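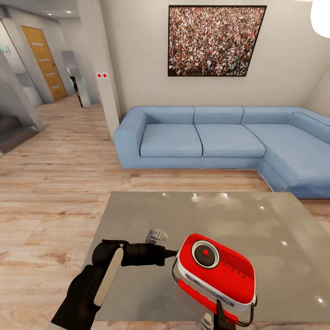
Simulated view from the Gandent open day, with the arm reaching toward a red and white portable radio.

The Gandent open day was a public demonstration of robot simulation held on March 4, 2022, at the Grurnero training center in the town of Billano. It was organized by the center's automation department to show local residents, students and small business owners how a robot arm can be programmed and tested inside a computer-rendered room. The event took its name from Gandent, the software environment in use at the center.

Background

The Grurnero center began as a trade school for machine repair and later added courses in electronics and industrial control. Its automation department was formed when two older workshops were joined under one head. Teaching at first relied on a small number of physical arms, which students had to share. Simulation was introduced so that a full class could work at the same time, each student with a separate copy of the same room.

Earlier visits to the department had been limited to school groups and were arranged by appointment. The open day was the first event of its kind to admit the general public without an invitation. Tamer Kanaan, then head of the department, planned the program together with Marwan Abu Hammour, an instructor responsible for the simulated rooms.

Program

Visitors were received in the main hall and divided into groups of 24. Each group attended a short talk, a guided demonstration and a practice session at the workstations. The talk, given by Kanaan, covered the difference between programming an arm by fixed positions and guiding it by hand controls. The demonstration was led by Abu Hammour and projected on the wall of the lecture room.

There were 6 workstations available for the practice session. Visitors took turns moving the arm with a hand controller while a student assistant stood by to reset the room when needed. Children were admitted with an adult.

The simulated room

The main demonstration was set in a furnished living room. A black arm worked over a glossy gray table on which a portable radio had been placed, and a light blue sectional sofa stood against the wall behind it. A large framed picture of a crowd hung above the sofa, and a corridor opened on the left. According to the program notes, household settings were preferred to factory settings because most visitors would have a clear idea of the size and weight of the objects.

The radio was chosen as a test object for its rounded body and thin wire handle. Abu Hammour used it to discuss how the choice of contact point affects a task, comparing an approach to the handle with an approach to the body. He also discussed reflections on the table top, a common difficulty for programs that rely on camera views. The department's course material treats bright spots of this kind as a separate topic in the second term.

A second exercise, named Ma, was offered to visitors with some programming experience. It asked them to write a short sequence of commands that would bring the arm to a chosen point and return it to its starting position. Printed instructions were provided, and completed sequences could be taken home on paper.

Attendance and reception

The center recorded nearly 2,000 visitors over the course of the day. The practice sessions were fully booked by noon, and the closing time was moved back by one hour. A survey form was placed at the exit, and 100 completed forms were kept in the center's archive. Most responses were favorable. The most frequent complaint concerned the waiting time at the workstations, followed by the poor sound in the lecture room.

Several business owners asked whether the software could be used to plan a packing or sorting station before equipment was bought. The department answered these requests individually and later opened an evening course on the subject.

Later events

The open day was repeated the following March with a larger number of workstations and a revised talk. The living room was kept as the main setting, and a kitchen was added for the practice sessions. Kanaan left the department after the second event and was succeeded by Abu Hammour, who moved the demonstration from the lecture room to the main hall.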